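衣替えで使う圧縮袋、毎年空気が戻ってしまいます

冬物の布団とセーターを圧縮袋に入れて押し入れにしまっています。4月にしまって、秋に出すころには袋がふくらんで元の厚さに戻っています。袋は3年目で、12枚まとめ買いしたものです。チャックは二度なぞって閉めています。掃除機で吸った直後はきちんと平らになるので、穴が開いているようには思えません。買い替えるべきか、使い方で直るのか教えてください。羽毛布団も一枚あります。

Pendine

チャックに繊維が一本はさまっているだけでも空気は入ります。閉める前に、乾いた布で溝を端から端まで拭いてください。そのあと吸引し、20分置いて厚みが変わるか見ます。ここでふくらむ袋は、もう長期の収納には使えません。

もうひとつはシワです。透明なフィルムは折り目が何本も残りやすく、同じところで何度も曲げていると、目に見えない細かい穴が開くことがあります。
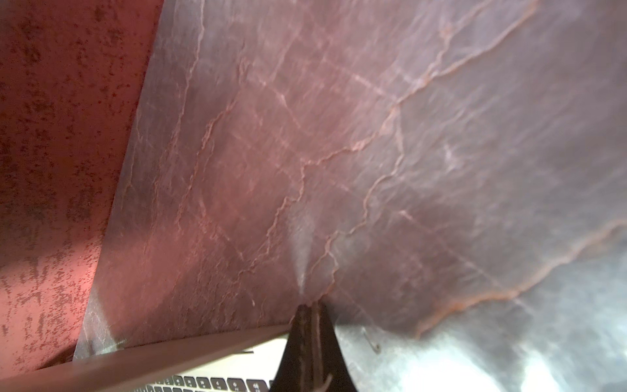
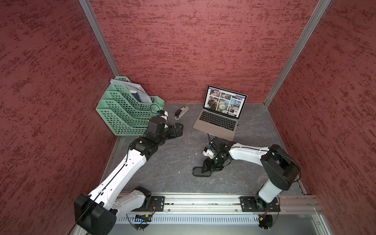
シワの寄った半透明のシートは1枚目。

しまうときは前の年と同じ折り目でたたまず、少しずらすと長持ちします。バルブのふたの裏も拭いてください。ここのゴムに髪の毛がついていることがよくあります。

羽毛布団は圧縮しないほうがいいです。羽根の軸が折れて、ふくらみが戻りにくくなります。どうしても場所がないなら、半分の厚さくらいで止めてください。

Koval

うちも同じでした。安い袋は2年で捨てています。452円の2枚組ですが、それで困っていません。

Gikilano

押し入れの湿気も確認したほうがいいと思います。しまう前に布団を半日干して、熱が冷めてから袋に入れてください。温かいまま入れると中で水滴がつくことがあります。除湿剤は袋の外、押し入れの下段の奥に置きます。

あと、袋の上に物を重ねると角がこすれて破れます。うちは深さ37センチの衣装ケースに袋ごと立てて入れています。この入れ方にしてから、空気が戻る袋は減りました。セーターは圧縮するとシワが取れにくいので、普通にたたんで防虫剤と一緒にしまっています。

Clondton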